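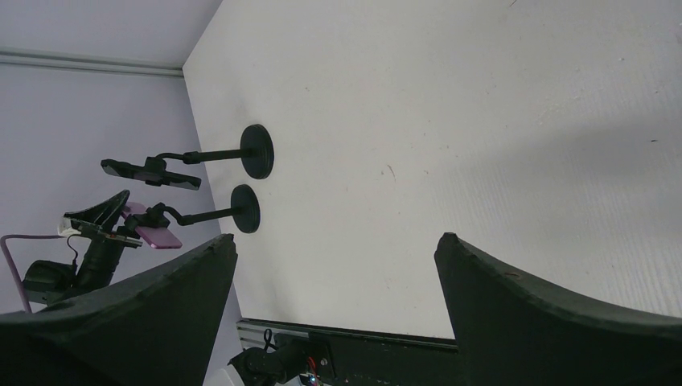
White panel, Flurholm.

Erkura Newspaper Archive: Progress Report to the Mundine Fund

Period covered: spring and summer, up to the end of August

1. Where we are now

The purpose of the grant is to save the old issues of the valley newspaper and to let people read them again. At the time of our last report the issues were still in boxes in the cellar of the former printing house. All boxes are now moved to our rooms in Flurholm and the sorting is finished. We have scanned more than 2,000 pages. The quality is in general good, but the oldest pages are very thin and the text from the back side can be seen through the paper. For these pages we put a black sheet behind, and the result is better.

2. Condition of the paper

We had expected mold, and we found it in nine boxes. These boxes are kept apart from the others, in the small room with the window, and we do not open them without masks and gloves. A paper conservator from Galang visited us in June and gave advice about drying and brushing. Following this advice we stopped to use plastic folders, which we had bought at the beginning of the project. The folders are returned to the shop, except the opened packs.

The other issues are stable. Many have rust marks from the old staples. We take out the staples before scanning and we do not put new ones.

3. Searching in the text

The computer reading of the text works well for the later years. For the earlier years it makes many mistakes, mostly with names of farms and with the small advertisements. We tried two different settings and the second one is clearly better, but the price lists from the cattle market still come out as nonsense. We propose to leave the price lists as images only. Correcting them by hand would take time which we would like to use for the family notices, as visitors ask for these most often.

4. Contact with readers

The reading afternoons in Flurholm started in May. Visitors can look at the scans on the screen and also tell us what they know about the people and the places in the photographs. Several dates on the photographs of the flood were corrected in this way. Some visitors brought issues from home which were missing in our collection, and we scanned them and gave them back the same afternoon.

We did not manage to make the school visit that was promised in the plan. The teachers asked us to move it to the autumn, and we agreed.

5. Budget

The spending follows the plan with two exceptions. Transport of the boxes was cheaper than we calculated. The shelves were more expensive, because the floor is not level and we needed adjustable feet. We ask for your permission to move the amount left from transport to the line for shelves. The total does not change.

6. Next period

- clean and scan the issues with mold
- finish the family notices
- make the school visit
- open the search page for the public, first for the later years only

We would also be glad to know if the final report can be sent in electronic form, or if you need a signed paper copy as before.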